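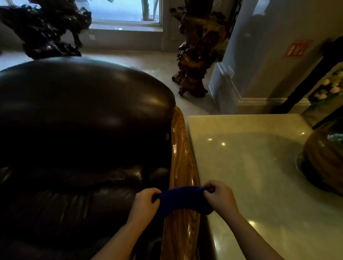
How do you keep a half-finished jigsaw safe when there's a cat in the house?

Build it on a board that lifts off the table, and put a second board over the top every time you walk away. The steps for making and using a pair of boards are below. They suit puzzles up to 1000 pieces, and the same method works for a board game you want to leave set up overnight, provided the pieces are flat.

What you need

2 sheets of stiff board, the same size
A piece of felt to cover one of them
White craft glue
Cloth tape for the edges
4 large bulldog clips
A few shallow trays or box lids for sorting

Foam-core from an art supply store is fine for small puzzles. For anything over 500 pieces use thin plywood, as foam-core bows in the middle when you pick it up. Most hardware stores will cut plywood to size for a small charge.

Choosing the size

Look on the side of the box for the finished size and add a hand's width on every edge. You need the border for loose pieces and for your fingers when you carry it. Puzzle makers don't agree on sizes, so check each box. My Staslow harbour puzzle and my Sirari market puzzle are both 1000 pieces, and the Sirari is noticeably wider.

Before you have anything cut, check that the board will fit wherever you plan to store it. Mine slides under the spare bed. I measured the bed and forgot the clips, which add a bit of height, and had to buy flatter ones.

Making the base board

1. Sand the edges of the plywood and wipe off the dust.
2. Spread a thin, even coat of glue over one face. An old plastic card works well as a spreader.
3. Lay the felt down from one end, smoothing as you go. Leave some hanging over all four sides.
4. Put a few heavy books on top and leave it overnight.
5. Trim the felt flush with the edge of the board.
6. Run cloth tape around all four sides, folding half over the top and half underneath.

Choose a plain felt in a mid grey or green. White shows every hair and black makes the dark pieces hard to find. Don't use anything with a long pile, or the pieces won't sit flat and will come apart when you push a new one in.

Making the cover board

The cover doesn't need felt on it. Sand it, tape the edges and you're done. If your puzzle pieces are thin, you can glue a sheet of craft foam to the underside so that it presses down evenly. I did this after the Genov lighthouse puzzle, which has very thin pieces that shifted whenever the boards were tilted.

Putting it away for the night

Move any loose pieces off the border and into the trays. Stack the trays and put a lid on the top one. Lower the cover straight down onto the puzzle, then put a clip in the middle of each side. Carry it level with both hands - one on each short side - and slide it into its spot.

If you have nowhere to slide it, you can leave it clipped on the table. The cat will probably sleep on it. That does no harm to a finished section under plywood, but push the board well back from the edge of the table first. Foam-core will dent under a big cat.

While you're working on it

Most cats come over when you sit down, because you're sitting still and looking at something. A few things help:

- Put an empty box on a chair beside you, at the same height as the table. The puzzle box lid is often too small for a grown cat, so use a shipping carton.
- Play with the cat for a while and feed it before you start.
- Keep the sorting trays on the side away from the cat.
- Do the border first and clip the cover over the part you aren't working on, if you have a spare piece of board that fits.

Spray bottles aren't worth it. The water gets on the pieces and they swell.

Checking for lost pieces

A tail can clear a fair bit of a tray in one go. Look under the table straight away, then along the baseboards and under the nearest rug. Check the vacuum before you empty it. I keep a small envelope taped under the base board for pieces that show up after the puzzle has gone back in its box, with the name of the puzzle written on each one.

It took me from July to October to find the last piece of a 400-piece Molefe garden scene, and it was inside a slipper.

Cleaning the board

Use a lint roller on the felt between puzzles. For anything stuck on, dab with a damp cloth and let it dry flat before you clip the cover back on. If the tape lifts at the corners, peel off that side and replace the whole strip - patches catch on the pieces when you slide them across.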